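Der Antrag

Der Antrag musste bis sechs im Fach liegen, und um vier stand auf dem Formular erst das Datum, 21. Februar 2019, und das Wort »Spülküche«. Ich hatte drei Angebote vor mir. Brovirik war das teuerste, Tekonard das mit dem dicksten Prospekt, und Bakker hatte zwei Seiten geschickt, auf denen alles stand, was man wissen wollte, nur der Preis für die Wartung nicht.

Ich rief bei Bakker an. Die Frau am Telefon sagte, die Wartung richte sich nach den Betriebsstunden.

»Wie viele Betriebsstunden hat man denn so?«, fragte ich.

»Das wissen Sie doch besser als ich«, sagte sie.

Ich schrieb 300 in das Feld und strich es wieder durch.

Unser Haus in Trunden hat 201 Plätze im Speisesaal. Mittags kommt das Geschirr in einem Schub zurück, dann steht es auf jeder Fläche, und wer Dienst hat, kratzt Reis von den Tabletts. Ich habe das selbst vier Jahre gemacht, bevor ich nach oben ins Büro kam. Den Geruch kriegt man abends aus den Ärmeln nicht heraus. Im Formular gab es dafür keine Zeile. Es gab »Begründung des Bedarfs (max. 100 Wörter)«, und darunter »Folgekosten«.

Bei Tekonard waren die Greifer ein eigener Posten. Ich las das dreimal. Man konnte also zwei Arme kaufen und hatte dann zwei Arme, an denen vorne nichts war. Mit Greifern lag das Angebot knapp unter Brovirik, ohne Greifer weit unter Bakker. Jemand aus der Verwaltung hatte mit Bleistift »günstigster Anbieter!« danebengeschrieben. Ich radierte das weg und schrieb die Summe mit Greifern hin.

Dann legte ich die Prospekte zur Seite und sah mir an, worum es ging: Becher, ein Tablett, ein Korb, Essensreste.
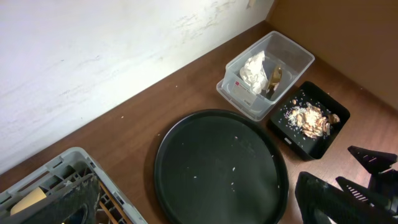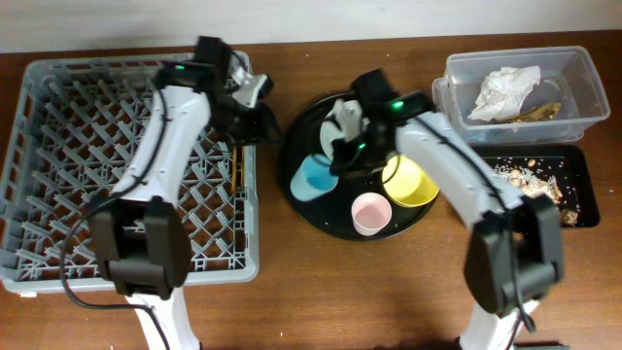
Um fünf hatte ich 92 Wörter. Ich hatte geschrieben, dass die Arbeit gleichförmig sei und die Stelle seit Mai unbesetzt. Ich hatte nicht geschrieben, dass ich sie nicht noch einmal ausschreiben wollte, weil ich mich vor den Gesprächen drückte, in denen ich den Leuten den Raum zeigen musste. Acht Wörter waren übrig. Ich überlegte, ob »Teller« und »Becher« getrennt gezählt werden, wenn man einen Bindestrich setzt, und ließ es dann.

Bei den Folgekosten trug ich den Wartungssatz von Brovirik ein, den einzigen, der irgendwo gedruckt stand. Dazu die Ersatzfinger, einen Satz im Jahr. In die Spalte »Einsparung« kam ein Strich. Im Büro nebenan hätten sie dort eine Zahl hingeschrieben, und wahrscheinlich hätte die Zahl geholfen. Aber jemand musste weiterhin unten stehen, die Reste wegbringen und den Tisch abwischen. Das stand sogar im Prospekt, auf der vorletzten Seite, klein.

Kurz vor sechs ging ich mit der Mappe hinunter. Das Fach war voll. Obenauf lag ein Antrag für neue Stühle, auch mit drei Angeboten, ordentlich geheftet. Ich schob meinen darunter, nahm ihn wieder heraus und legte ihn obendrauf.

Auf dem Rückweg kam ich an der Spülküche vorbei. Das Licht war noch an. Ich hängte die Jacke an den Haken und krempelte die Ärmel hoch.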